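Wenn der Griff nicht mehr loslässt

In einer Werkstatt in Zillham blieb ein Greifer an einem Stoffgurt hängen. Der Fehler saß an einer Stelle, die im Prüfplan fehlte.

Es war Samstag, kurz vor Mittag, und die Übung galt als leicht: einen Gurt am Ende fassen, anheben, wieder ablegen. Bei Vusa laufen solche Durchgänge mit handgeführten Greifern. Ein Mensch hält das Werkzeug, die Kamera darauf nimmt auf, und aus den Aufnahmen soll später ein Roboterarm lernen, wie man mit Kleidung, Taschen und Riemen umgeht. Bis zu 600 Durchgänge kommen so in einer Woche zusammen.

Beim Ablegen öffneten sich die Backen nicht. Der Bediener ließ den Abzug los, der Greifer blieb zu. Er zog am Gurt, der Gurt hielt, und mit ihm kam der Garderobenständer ins Kippen. Verletzt wurde niemand. Der Ständer schlug gegen den Türrahmen, ein Gelenk am Greifer war verbogen.

Die Ursache fand sich am Montagetisch. Die Rückstellfeder im Gelenk war ermüdet und brachte noch 20 Prozent ihrer Kraft. Bei Holzklötzen und Plastikbechern reichte das, denn harte Gegenstände drücken die Backen von selbst ein Stück auf. Gewebe tut das nicht. Es legt sich in den Spalt und haftet am Belag. Geprüft worden war der Greifer nach jedem Umbau, allerdings nur mit Bechern.

Noch unangenehmer war der zweite Befund. In den Aufzeichnungen der Vortage gab es bereits 2 Durchgänge, in denen der Greifer verspätet öffnete. Die Auswertung hatte sie als Bedienfehler verbucht und aussortiert. Für das Training war das richtig, für die Wartung war die Warnung damit verschwunden.

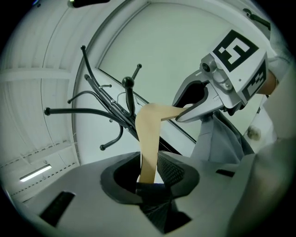
Stoffgurt in der Greiferbacke, dahinter ein schwarzer Garderobenständer.

Seither gilt in Zillham eine andere Reihenfolge. Vor jeder Schicht wird der Greifer an einem Stück Gurtband geprüft, erst danach an festen Teilen. Aussortierte Aufnahmen gehen einmal im Monat an die Werkstatt. Der Ständer ist am Boden verschraubt.

Beim Zulieferer Noiphan in Tavville arbeitet man an einer Feder, die ihren Verschleiß über einen Sensor meldet. Im Februar soll ein Muster kommen. Offen ist, ob es in das enge Gelenkgehäuse passt – der Bauraum war schon beim alten Modell knapp. Bis dahin liegt bei Vusa an jedem Arbeitsplatz eine Schere bereit. Wer festhängt, soll den Gurt durchschneiden und nicht daran ziehen.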